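Home | Tickets | Knowledge base | Status | My account

Lid-closing examples: replayed episodes drift at the last step
Opened by Tyra Eide, Lunde site
August, status: resolved, kept open for comments

Hello all,

I'm writing this one up at some length because three of us have now lost an afternoon to it, and I'd like the next person to lose no more than a cup of tea's worth. Please forgive the rambling, I've tried to keep things in the order they happened.

As most of you know, we've been gathering simulated examples for the assembly cell, the set we call Branddale, so that the policy gets a decent grounding before it goes anywhere near the real arm at Amside. The plan was 3000 good episodes of the lid task by the end of the month. By the time I opened this ticket we had 3660 recorded in total, which sounded lovely, until I replayed the lot overnight and 1037 of them failed on replay. Every one of those had been marked as a success when it was recorded. You can imagine my face on Sunday morning.

What I was seeing

The early part of each replay is perfectly fine. The arm comes across from its base, the wrist turns down, the fingers open, all just as the operator drove it. Then in the last stretch, as the fingers come down to the lid, the replayed gripper arrives a touch to one side of where it was in the recording. Sometimes it catches the lid anyway and all is well. Sometimes one finger lands on top of the lid and pushes it, and the success check quite rightly says no.

My first thought was the lid hinge. We had softened it a little earlier in the month, and I was rather ready to blame myself for that. I put the old hinge values back and replayed a batch of the failures, and they failed in just the same way, so the hinge was let off.
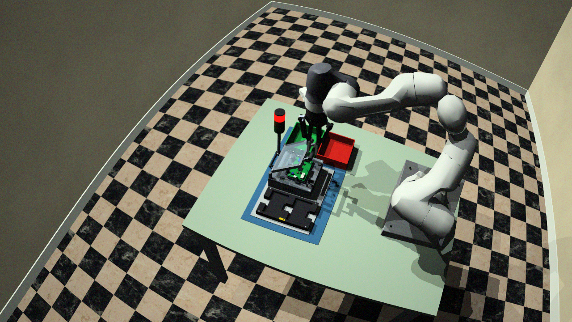

My second thought was timing. The recorder saves at a lower rate than the physics runs, and I wondered whether the replay was filling in the gaps differently. Zübeyde was kind enough to sit with me for this part (thank you, and sorry about your lunch). We took four failing episodes and recorded them again at the full physics rate, with the same operator inputs. The drift was still there, the same size and in the same direction for each episode. She pointed out that a timing fault ought to show up during the fast sweep across the table as well, and there was no sign of it there at all. The joint positions matched beautifully all the way along. I hadn't thought to look at it that way round, and it saved us a good deal of bother.

So the arm was going exactly where it had been told. The thing that had moved was the fixture!

What was wrong

When an episode starts, the work mat is turned by a random angle and everything sitting on it turns with it. That is on purpose, so that the policy doesn't simply learn one spot on the table by heart. The angle is drawn from the episode seed, and the seed is saved in the episode header, so a replay should give you the same angle back.

In the Murska update, though, the scene loader had a small extra step added to it. It draws a random number for the lighting before it draws the one for the mat. If lighting variation is switched on in both the recording and the replay, no harm done, the numbers come out in the same order. But the replay script switches lighting variation off to save time. The lighting draw is skipped, the mat gets the number that the lights should have had, and round it goes to a slightly different angle. The range of angles is small, so by eye it looks right, and a good many episodes get through the check by sheer luck.

Two things made this harder to find than it should have been. The first is that the starting layout isn't compared with anything at replay, only the final result is. The second is that anything recorded before the update replays without a hitch, and I kept reaching for those older episodes as my "known good" ones. I must have told Zübeyde at least twice that the scene couldn't possibly be at fault. I have since apologised.

The fix

1. The mat angle now has its own random stream, made from the episode seed and the word "mat". Lighting has its own too. Switching one off leaves the other alone.

2. The recorder writes the actual starting pose of the mat, fixture, housing and lid into the header, along with the seed. The replay script sets those poses directly and only falls back to the seed if it can't find them.

3. Replay stops with a plain message if the starting poses differ from the saved ones. Before, it would just carry on cheerfully.

If you have episodes recorded after the Murska update but before this fix, you don't need to throw them away. Run the header repair first, with lighting variation switched on, so that the numbers are drawn in their original order and the proper poses get written in. After that you can replay them however you please. Do make a copy of the folder beforehand. I didn't, the first time, and had to fetch mine back from the Amside backup.

Results after the fix

I repaired all the headers and replayed the 1037 again. More than 1000 now pass. The handful left over are a mixed bag, and I've watched every one of them. In most of these the operator nudged the lid home at the very last moment and the success check was being generous. I've marked those as "unsure" and left them out of the training split, though I'd be glad of a second opinion if anybody has a quiet hour.

That puts us comfortably past our target, so there is no need to book any more operator time for the lid task. The board placement task can start as planned.

Comments

Zübeyde Aydoğan, 10.40
Lovely write-up, and lunch is forgiven. One small thing to add for anyone training already: the camera pictures stored in the original recordings were right all along, and so were the actions. It was only the replayed copies that had the mismatch. If you trained straight from the originals you are fine. If you trained from replayed copies (I did, for the depth version) then please make them again, because the arm in those is reaching for a fixture that sits at another angle, and the policy will learn to be a bit vague about where the lid is. Mine certainly had. I'd been putting it down to the learning rate.

Tyra Eide, 11.15
Oh, that's well worth saying, thank you. I've put a line about it at the top of the dataset notes. Do you still have the list of which replayed copies went into the depth version? I'd like to pull them from the shared folder before somebody else picks them up.

Zübeyde Aydoğan, 11.30
Yes, it's in the run folder as a plain text list. I'll move the copies somewhere out of harm's way this afternoon and leave a note behind in their place.

Tyra Eide, 15.05
All moved, I've checked. I have also added a tiny test that loads the same seed with lighting on and with lighting off and compares where the mat ends up. It takes a few seconds and runs with the other loader tests at Lunde. The Amside machine doesn't run them yet, and I'll open a separate ticket for that so this one doesn't grow any longer than it already has.

Related tickets
- Recorder drops the final step when the operator stops early
- Success check for lid task too forgiving
- Header repair script: folder names with spaces
- Board placement: starting positions for the first batch
- Loader tests not running at Amside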